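Robotik-AG, zweites Halbjahr: Bügel

Ich hatte mir vorgenommen, über die AG erst wieder zu schreiben, wenn es etwas zu berichten gibt. Jetzt ist Mai, und ich schreibe trotzdem, weil mich im Lehrerzimmer ständig jemand fragt, ob »die Roboter schon Wäsche machen«. Nein. Sie machen keine Wäsche. Sie hängen mit viel Glück ein T-Shirt auf, und auch das nur, wenn vorher ein Mensch fast alles vorbereitet hat.

Kurz zum Stand, für alle, die den letzten Eintrag nicht gelesen haben. Die AG heißt seit dem Herbst Clulleck, ein Name, den die Schüler per Abstimmung durchgesetzt haben und dessen Herkunft mir bis heute keiner erklären will. Acht Leute aus der Mittel- und Oberstufe, ein Nachmittag pro Woche, zwei Arme mit Greifern. Angemeldet sind wir beim Wettbewerb Rallar, Kategorie Haushalt. Die Aufgabe klingt harmlos: Kleidungsstück nehmen, Bügel hineinführen, an die Stange hängen. Geübt wird in einer ganz normalen Wohnung, so verlangt es die Ausschreibung, mit Möbeln und allem, was sonst noch herumsteht.

Ich war dagegen. Ich bin es eigentlich immer noch. Im Jahr davor haben wir Klötze sortiert, und man konnte am Ende jeder Stunde sagen, was die Schüler gelernt hatten: Koordinaten, Schleifen, ein bisschen Trigonometrie. Ein Klotz bleibt ein Klotz. Ein schwarzes T-Shirt dagegen ist nach jedem Anfassen ein anderes Objekt, und in keinem Schulbuch, das ich kenne, steht, wie man damit rechnet.

Also wird nicht gerechnet, sondern vorgemacht. Ein Schüler steuert die beiden Arme von Hand durch den ganzen Ablauf, die Bewegungen werden aufgezeichnet, dann kommt der nächste dran. 300 solcher Durchgänge wollen wir bis zum Wettbewerb haben, 100 davon mit dunkler Kleidung. Ich habe gefragt, wo diese Zahlen herkommen. Die Antwort lautete sinngemäß, das stehe so in einer Anleitung. Na gut.

Das Schwierige ist der Moment, in dem der Bügel in den Stoff soll. Der eine Greifer muss halten, der andere muss schieben, und der Stoff sackt dabei nach unten und legt sich in Falten, die beim nächsten Mal wieder ganz anders liegen. Wer das einmal selbst gesteuert hat, bekommt Respekt vor dem, was die eigenen Hände morgens vor dem Kleiderschrank leisten. Ich habe es dreimal probiert und danach den Platz freiwillig geräumt.

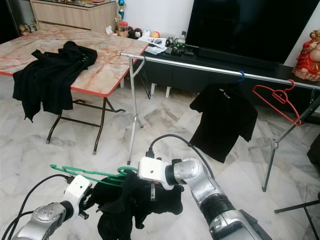
Was die Schüler dabei lernen

Das ist die Frage, die mich beschäftigt, und ich habe keine gute Antwort. Geduld, sagen die Eltern. Mag sein, aber Geduld lernt man auch beim Stricken, und das kostet weniger.

Ein Teil der Gruppe schreibt Protokoll: welches Kleidungsstück, welche Farbe der Bügel, an welcher Stelle es gehakt hat. Die Protokolle sind besser als alles, was ich im Physikunterricht zu lesen bekomme. Das muss ich zugeben, und ich gebe es ungern zu. Ein anderer Teil sitzt davor und wartet, bis er dran ist. Bei den Klötzen hatte jeder seinen eigenen Rechner und war beschäftigt.

Dazu kommt der Streit um die Auswertung. Was zählt als gelungen? Hemd hängt, aber schief - gelungen? Bügel nur in einem Ärmel - gelungen? Die Partnergruppe aus Titmont meldet Erfolgsquoten, bei denen mir die Augen tränen, und auf Nachfrage kam heraus, dass dort schon als Erfolg gilt, wenn etwas auf der Stange landet. Unsere Schüler haben daraufhin eine eigene Definition geschrieben, eine ganze Seite lang, und seitdem sehen unsere Zahlen furchtbar aus. Das war vermutlich die beste Stunde des Halbjahres. Sie hatte mit den Armen wenig zu tun.

Überhaupt die Software

Wir arbeiten mit Jitpraphai, einem Paket, das uns empfohlen wurde und das nach jedem Update eine andere Stelle findet, an der es abstürzt. Über drei Nachmittage sind allein für die Einrichtung draufgegangen. Die Schüler nehmen das gelassener als ich. Mich stört weniger der Absturz als die Tatsache, dass danach keiner sagen kann, woran es lag. Neu starten, weitermachen. Wenn ich das im Unterricht als Fehleranalyse abgeben würde, gäbe es zu Recht Ärger.

Wie es weitergeht: Die restlichen Durchgänge sammeln wir bis zu den Ferien. Danach wird trainiert, und dann soll das System zum ersten Mal ohne menschliche Hilfe an die Stange. Ich habe mit der Gruppe um einen Kuchen gewettet, dass es beim ersten Versuch den leeren Bügel aufhängt und das Shirt fallen lässt. Die Wette wurde angenommen, einstimmig und ziemlich laut.

Falls jemand aus einer anderen Schule mitliest und vor derselben Entscheidung steht: Schreibt mir in die Kommentare, wie ihr das mit der Wartezeit löst. Gern auch, wenn ihr bei den Klötzen geblieben seid.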